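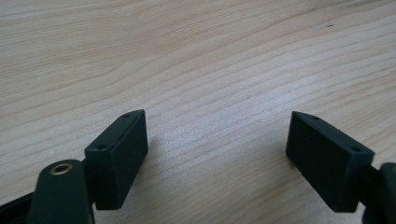
The grain, running uphill from left to right.

The Table, in Pictures

Some people put their children on the family website. We have a cat who won't sit still and a nephew in another time zone, so you are getting the table.

It came to us in May, after 15 years in the back office of a framing shop called Pollatura, where it held up a guillotine, a kettle and the elbows of Helmut Thiele. Helmut was closing the shop and wanted the table to go to somebody who would eat at it. I told him we mostly eat over the sink. He sold it to us anyway, for 74 dollars and a promise to stop eating over the sink.

I should say that I am not a wood person. I own one screwdriver and it came free with a shelf. So when Helmut asked what I thought of the grain I said "nice," and he looked at me the way a priest looks at someone who has come in to use the restroom. I have been trying to make up for it ever since, and this page is part of the penance.

A few facts for the relatives who asked. It is a light wood. Helmut told me which kind, twice, and I nodded both times, and it's gone. It seats six if they like each other. It got up our stairs on its side with the legs off, and the dent in the stairwell plaster was there before, whatever the downstairs neighbor says.

On the grain, then, which I now have opinions about. It goes in long wavy lines, cream and then tan and then cream again, and if you sit there with coffee at seven in the morning you can follow one of them a good distance before you have to think about work. My wife says it looks like a map of a place with no towns. I say bacon. Neither of us will move on this. Her sister was brought in to settle the matter over dinner and said "sand," so she's no help, and she had thirds.

There's also the business of the finish. Helmut had used the same tin of oil on it for as long as he'd owned it and gave us what was left, along with a page of handwritten instructions, mostly underlined. You put on 2 thin coats and leave it alone in between. I put on one thin coat and one coat that was, let's say, generous. The table spent a week sticky enough to keep a napkin. Then I rubbed it all back with a Sekiguchi pad (gray, the size of a bar of soap, worth what they charge) and started over like a person who can read.
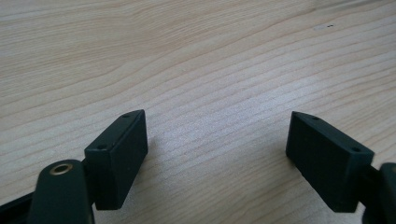 I had been warned about shine. Helmut considers shine a moral failing, and in his shop you could have been asked to leave over a can of spray polish. Ours does catch the light a bit in the middle, to the point where the lines fade out and it goes nearly white, and I have decided to like it. He hasn't been over yet. When he comes I plan to put a fruit bowl there.

And yes, there's a dark speck up toward the top right. It is tiny. I mention it only because my mother will. I've gone back and forth on whether it is a mark in the wood or a crumb with ambitions, and the rule in this house is that whoever brings it up has to go and scratch at it with a fingernail and report back. So far everyone has found they'd sooner change the subject.

Things we have learned since May. Hot pans go on the trivet, including when the trivet is in the other room. Red wine gives you a minute, maybe less. Homework done on a single sheet of paper will leave the homework on the table, in reverse, so there's now a desk blotter from Idlow that comes out with the math book and is hated by all. The cat may look at the table. The cat doesn't accept this and we're still in talks.

The chairs are another story and don't match. Four came with the apartment and two are from Jitstead, bought in a hurry before Thanksgiving, and they are half an inch too tall, so whoever gets one eats like a visiting bishop. I have been told to photograph those next. I have also been told that no one outside the family is going to look at this page, and that the family is going to look at it once.

The rest of the oil is under the sink, if anybody wants it. There's enough for one bench or a couple of cutting boards. Bring your own rag, and read the underlined parts.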